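Speaker notes, Hurnholm film club, back room talk
"The woman on the stairs: who really danced in the old musicals?"
4 September 2025

Say hello. Thank Milagros for the loan of the projector and for making me do this at all (she'll be at the back, wave). Water on the left. Don't start with the joke about the tram, it died in May.

OK. So I want to begin with my gran, who took me to the Firkolon when I was small. Lovely old picture house, terrible seats, a curtain that stuck halfway up. She'd seen every musical they ever put on and she had one rule: never watch the star, watch the third girl from the end. She said the third girl was always the better dancer! I thought she was being awkward. She was right, and it took me years of digging to work out why.

The film I keep coming back to is The Lamplighter's Wedding. Hands up who's seen it? (Wait. Give them a proper moment.) There's that big staircase number, all the lanterns, and the heroine comes down with her back to us for what feels like an age. Then a cut, and there's her face, smiling, not a hair out of place. The back belongs to a dancer called Yeom. She isn't in the credits. She isn't on the poster. I only know her name from a wage book.

PLAY CLIP, no sound first time. Let it run to the lanterns.
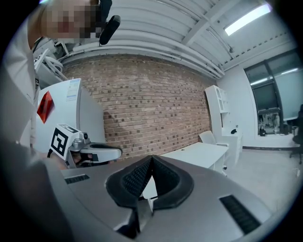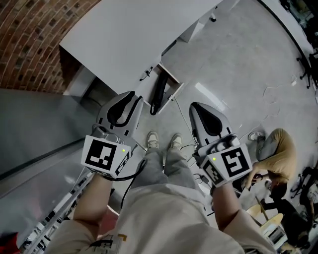

Right, the wage book. It came to me from Laurențiu Costache, who'd bought a box of studio papers in Lollar thinking it was sheet music. 141 pages, most of them very dull, coal and paint and somebody's endless taxi fares. But on one page there's a line for the staircase: "Yeom, 3 days, stairs and fall." And the fall! If you remember the scene, the heroine trips on her hem and rolls down into the arms of the lamplighter. Everyone laughs. Three days of that, on real steps.

PLAY CLIP again, with sound. Point out the shoes. The shoes change at the cut, plain strap going down, bow on the front at the bottom. I must have watched it a hundred times before I saw that, so don't feel bad.

Now the bit where I get cross, keep it short. The star's biography gives the number two whole chapters and has her learning the steps in a fortnight, blistered feet, tears, the lot. Maybe she did learn them. I'd like to believe it. But it's a good story and it got told so often that the other woman fell clean out of it.

What happened to her afterwards? I've got very little. She taught dancing above a baker's, I think, and there's a letter in which she asks for a print of the film and is told what it would cost. I don't know if she ever got one. (Read the letter here if there's time. If Milagros is tapping her watch, skip it.)

One more thing from the box: a list of ticket sales for the first night, 1,715, with a note beside it, "stairs applauded". They clapped the stairs! I love that.

Questions. Someone will ask about the colour version, and the answer is that I've never seen it either. Then tea, and if anybody had a relative in the chorus, please come and find me before you go.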